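Research > Sport Science > Working Papers > Hullside Squad Rotation Study

Last updated: June

4.2 Rest intervals and second-half output

Match data were taken from 528 league fixtures played by the Virnard and Hullside first teams and their opponents. Players with fewer than five starts were left out, as were goalkeepers. This left 132 outfield players and 875 usable pairs of consecutive matches. Distance covered above the sprint threshold was read from the Pliseo tracking files and split at half-time.

Short rest had little effect on first-half sprint distance. The second-half figures fell more clearly, mainly among wide midfielders and full-backs — the two groups with the highest sprint load in the preceding match. Central defenders showed no pattern that could be told apart from normal variation between games.

Tang's correction for red cards was applied before the halves were compared. Without it, matches finished with ten men raised the sprint totals of the remaining players and hid part of the decline. Home and away fixtures were pooled after a separate check showed the same direction of change in both. Substitutes were treated as a separate group, and their output is reported per minute on the pitch.

The model takes no account of travel time or training load between fixtures. Both clubs kept training records, but the session codes did not match and could not be merged.

Figure 3. Cut red roses in a white plastic basket, with separated leaves on the white tabletop.
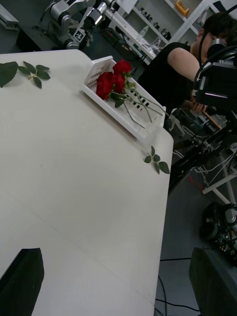

4.3 Effect of early substitutions

Changes made before the hour were examined using the same pairs of matches. The starting player's position was kept as a fixed factor, and injury replacements were removed.

Contact: Wanting Xue, corresponding author | Back to top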